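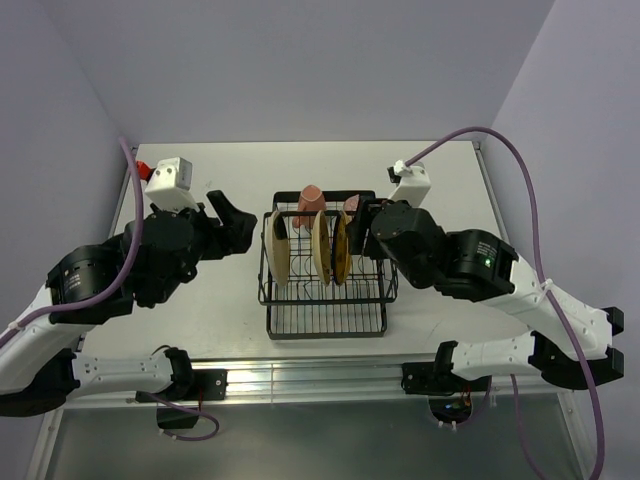

How do you get plates to dry without leaving rings on the shelf? Stand them on edge with a gap between each one, and leave them there until the foot ring on the bottom is dry to the touch.

Threads > Kitchen stuff > Dish racks

OK so I've had a black wire rack since May and I have become a person with opinions about dish racks. Sorry in advance!

My old one was a solid plastic tray thing I bought in 2022. Water just sat in it. I scrubbed that tray every week and it still smelled like a pond.

With the wire kind, plates go in the upright slots and cups go upside down at the back. That's my whole system. Three plates, cream, speckled tan and the golden-brown one, with a pink cup behind them. I like how they look together, I'm not going to pretend I don't (the golden-brown one is my favorite, don't tell the others).

Rocío Soler asked if thin wires chip stoneware. Mine haven't so far, but I put plates in slowly and I never stack two in one slot. Handmade ones with a thick rim can be a tight fit, so take a plate with you when you go shopping.

Cups: tip them a little if you can. A cup sitting dead flat on a counter traps steam and you get that foggy inside. On a wire grid the air gets in from underneath, so flat is fine.

The flat part at the front is for bowls or a small pan lid. I keep trying to put forks there and they fall straight through. Get a separate cutlery cup!

Cleaning it: hot water, dish soap, old toothbrush where the wires cross. I do it every 9 days or so I claim.

Next up is the drawer of lids. Pray for me.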